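Tinau Football Club is a semi-professional association football club based in the coastal town of Tinau. It plays its home matches at Ccori Park, which holds 3,821 spectators. Deisy Henao has coached the senior side for three seasons. 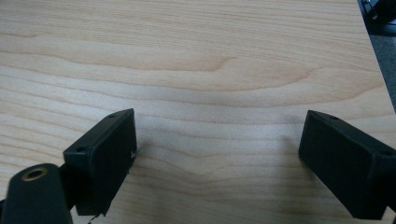 The transfer of midfielder Demetrio Llorente from rival club Edix was completed on Friday, February 10, 2023, after an earlier offer had been refused in December. Club papers are signed in the boardroom, where the table is of pale wood with flowing, wavy grain. Llorente made his debut the following week before a crowd of 1,558. The club's colours are maroon and grey.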